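Dollgate: notes for the tabletop sheets

Dollgate is a small collection of notes and print files for a black table with a green curtain behind it. It has 321 entries in 8 folders, one folder for each layout of the table.

What is in an entry
A short text file with the name of the layout, the position of the printed sheet, and a remark if something was moved.

Printing
Please print the sheet at full size, without scaling. Lay it flat and leave around 30 cm free on the side nearest to you.

Known problems
Folder 4 uses the older spelling "Drillutow" in the file names. I will correct it when I have time.
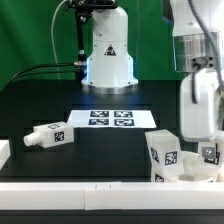
Page last changed: March, version 4

The white sheet lies on the black tabletop, with its four square markers in two rows.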